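Folding notebook — September, Sunday, start 9:40

Carrying on from the last entry. The plan for today was the outer layers: zip-neck tops, two fleeces, the heavy cardigan. T-shirts and towels are done and I am leaving them alone unless somebody changes the shelf depth again.

Set up on the table with the patterned cloth on. I tried the bare tabletop first and went back. Smooth fabric slides on the bare top, and by the third fold the bottom hem has walked toward me by a hand's width. With the cloth on it stays put. The cloth itself creeps a little if you pull hard, so smooth the garment from the middle out and don't drag it by the hem.

Target is the same as for the sweaters: a flat packet that fits the Torvik box, collar up, zipper in the middle, no sleeve showing from the front. The Torvik box is 300 mm wide inside. Ingegerd Backlund wants everything folded to that width even if it goes on the open shelf, so that the stacks can be moved from one to the other without refolding. Fine by me.

Order I was using at the start of the morning:

1. Lay it face down, collar away from you.
2. Fold in the left side with the sleeve laid straight down.
3. Same on the right.
4. Hem up to the middle, then once more to the collar.
5. Turn over.

This works on the thin cotton ones. On the zip-necks it gives a hump. The sleeves end up one on top of the other down the center of the back, and the zipper is on the other side of the same strip, so everything thick is in one line. Stacked five high, the pile leans. I put a board on top and left it while I had coffee and it leaned the other way.

Second order, face up:

1. Lay it face up, collar away from you, zipper closed to the same height on every piece.
2. Cross one sleeve flat over the chest.
3. Cross the other sleeve below the first, not on top of it.
4. Bring both sides in.
5. Fold the bottom up under the chin.

Better. The thickness is spread out and the packet is closer to square. Two problems with it. The sleeve lies over the zipper, so you can't see whether the zipper is running straight, and if it isn't you get a ripple down the front that shows as soon as the thing is opened again. And the face ends up inside, so the stack shows backs only. Ingegerd doesn't like that for the shelf. For the box it makes no difference.

The beige one gives the most trouble of the lot. The fabric is smooth and there is a lot of it, and the stand-up collar keeps its shape whatever you do underneath.

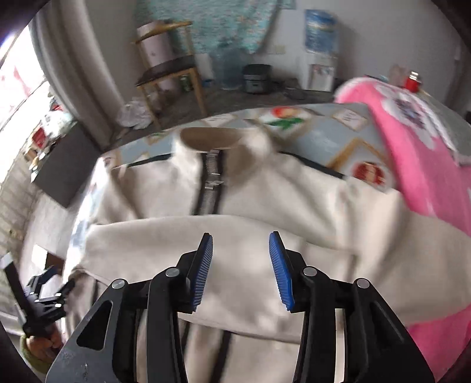

Straighten the zipper before crossing any sleeve. I now do this with two fingers, one holding at the collar and the other running down to the hem, and then leave it alone. If the slider has been pulled partway down, the neck spreads and the shoulders don't line up, so I close it first. The tab should point down. Pointing up it catches on the next piece in the stack.

For the collar, don't flatten it. I pressed one down hard on the cardigan stack in the spring and it kept the crease through two washes. Leave it standing and let it stick out past the top of the packet. In the box it goes toward the back wall, alternating one piece back, one piece front, and then the stack sits level. Kullov bins are too shallow for this, so no zip-necks in those.

Bulk on one side: usually a sleeve that has twisted at the armhole. Pulling on the cuff doesn't fix it. Lift the shoulder, let the sleeve drop, lay it down again.

Results by end of morning: 14 pieces folded face up, all within the box width except the heavy cardigan, and that one goes on the hanger rail from now on. Both fleeces fit but take the room of three tops. I have written the stack up under 2259 in the shelf list, bottom row, next to the towels.

Still open:

— Whether to turn the packets over for the shelf. Adds one step and they tend to come apart in the turn.
— Try one with the sleeves crossed behind, face up. Needs the garment lifted halfway through.
— New labels for the Torvik boxes, the old ones are peeling.
— Ask Ingegerd if the Vindarell hangers are staying. If so, I would rather hang the fleeces too.

Stopped at 12:15. Cloth left on the table for the next round.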